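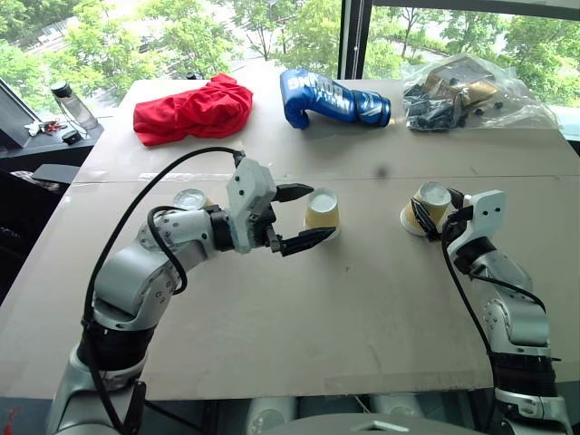

# Rerkari: discursos de investidura y de toma de posesión

Colección de textos de discursos pronunciados por jefes de gobierno y de Estado al asumir el cargo, con una tabla de metadatos y una segunda tabla de anotaciones temáticas. La preparó el grupo Westberg a partir de transcripciones publicadas. Versión del lunes 6 de mayo de 2024.

Conviene leer el apartado de problemas conocidos antes de descargar nada. He visto ya dos trabajos que citan la versión de abril como si fuera una muestra representativa de la retórica política contemporánea, y no lo es.

## Contenido

- `discursos/`: 1.940 ficheros de texto plano, UTF-8, uno por discurso.
- `metadatos.csv`: país, cargo, fecha, idioma original, idioma del fichero, procedencia.
- `temas.csv`: anotaciones temáticas de 1.210 discursos. El resto está sin anotar.
- `exclusiones.txt`: lo que se quitó y por qué, cuando consta el porqué.

## Procedencia

Los textos vienen de portales oficiales, boletines parlamentarios y hemerotecas. El campo `procedencia` distingue entre "oficial", "prensa" y "otra". La categoría "otra" es un cajón de sastre: ahí conviven transcripciones hechas a mano con copias de páginas que ya no existen.

Que un texto proceda de un portal oficial tampoco garantiza que sea lo que se dijo. Muchos gobiernos cuelgan el discurso preparado y no el pronunciado. Las improvisaciones, los abucheos y los párrafos saltados desaparecen. En unos 200 casos pudimos comparar las dos versiones; las diferencias figuran en la columna `cotejo`, y algunas cambian el sentido de un párrafo entero.

## Anotaciones temáticas

Las categorías son 31 y se heredaron del esquema Te Moana, pensado para programas electorales. Encajan mal con un discurso de investidura. "Unidad nacional" aparece en casi todos los textos anotados, lo que la vuelve inútil para comparar países. "Continuidad" y "cambio" se asignaron a menudo al mismo párrafo, y con razón: quien llega al cargo suele prometer las dos cosas.

Hubo dos anotadores por texto. El acuerdo entre ellos es bueno en economía y defensa y pobre en todo lo que suena a valores. No publicamos un único coeficiente global porque taparía justamente eso. Quien lo necesite puede calcularlo con las columnas `a1` y `a2`.

## Usos que nos parecen razonables

Estudiar fórmulas de apertura y cierre. Buscar quién cita a su antecesor y quién evita nombrarlo. Comparar la longitud de los discursos dentro de un mismo país, siempre que se filtre por `procedencia`.

## Usos que no recomendamos

Predecir la duración de un gobierno a partir del discurso inicial. Se ha intentado con la herramienta Vurnetti y los resultados se explican casi por completo por el sistema electoral del país. Tampoco vemos sentido a las puntuaciones de "sinceridad" o "carisma" sacadas de texto escrito, se calculen como se calculen.

## Problemas conocidos

- Europa occidental está muy sobrerrepresentada. África y el Pacífico apenas figuran.
- Las traducciones automáticas están marcadas con `trad=1`, pero la marca se añadió tarde y faltan casos.
- En las monarquías parlamentarias, el discurso de la corona y el del primer ministro se mezclaron en las primeras entregas. Se separaron a mano. Puede quedar alguno mal asignado.
- Los gobiernos interinos entran o no según el criterio de quien recogió cada país.
- Las fechas anteriores al calendario gregoriano en algunos países del este no se han convertido.

## Licencia y citas

Los metadatos y las anotaciones se distribuyen bajo CC BY 4.0. Los discursos conservan las condiciones de su fuente, que varían, y en varios países nadie ha sabido decirnos cuáles son. Si cita la colección, indique la versión y el filtro aplicado.

Las correcciones se envían como incidencia en el repositorio, con enlace a la fuente. Sin enlace no se tramitan.

Elementos relacionados

- Rerkari: mensajes de dimisión
- Te Moana: guía de categorías para programas electorales
- Vurnetti: notas sobre la validación
- Westberg: registro de cambios de abril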